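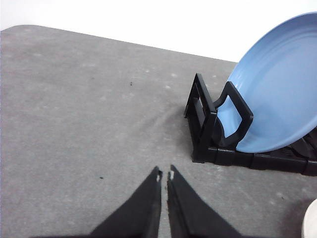 Figura 12.1 – Prato azul-claro no escorredor preto, visto pela câmara de punho.

Capítulo 12
Comparar pinças em tarefas de bancada

No capítulo anterior escolhemos o braço e fixámos a posição da base. Falta decidir o que se monta na ponta. Os catálogos indicam a força de fecho, a abertura máxima e a massa da pinça, mas esses valores dizem pouco sobre a forma como ela se comporta perante um prato encaixado num escorredor. Para isso é preciso ensaiar.

Ao longo do capítulo trabalhamos com duas pinças de dedos paralelos, a Willuline e a Mangubat, e com uma única tarefa: retirar um prato do escorredor e pousá-lo na mesa. O prato é um objeto incómodo. Tem o bordo fino e curvo, fica inclinado, e os separadores do escorredor tapam parte da zona onde os dedos poderiam fechar. Uma pinça com dedos largos na base e estreitos na ponta entra mais facilmente entre o bordo e o separador, mas tem menos superfície de contacto quando fecha.

12.1 O que se mantém fixo

Uma comparação só serve se as condições forem as mesmas para as duas pinças. Antes da primeira série, registe:
– a posição do escorredor em relação à base do braço;
– o prato usado e o encaixe em que fica;
– a iluminação e a exposição da câmara;
– a velocidade de aproximação definida no controlador.

A câmara de punho merece atenção própria. Convém que as pontas dos dedos apareçam sempre na imagem, na parte de baixo, com a mesa visível no intervalo entre elas. Se mudar de pinça e as pontas saírem do campo de visão, corrija o suporte e repita a calibração – não basta ajustar o recorte no programa.

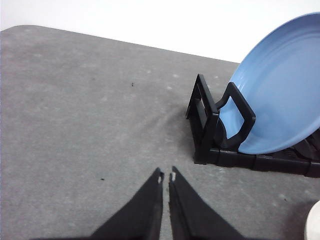

Nanasia discorda em parte deste procedimento e defende que a calibração deve ser repetida a cada série, mesmo sem troca de pinça, porque o suporte cede um pouco com as paragens bruscas. No laboratório de Teltadport seguimos essa recomendação nas séries longas. Nas curtas, de 12 tentativas ou menos, verificamos apenas um ponto de referência na mesa.

12.2 O que se mede

Cada tentativa recebe uma de duas classificações, conseguida ou falhada. Nas falhadas anota-se ainda a fase: aproximação, fecho, extração ou pousio. A folha de registo está no anexo, com 23 linhas por página.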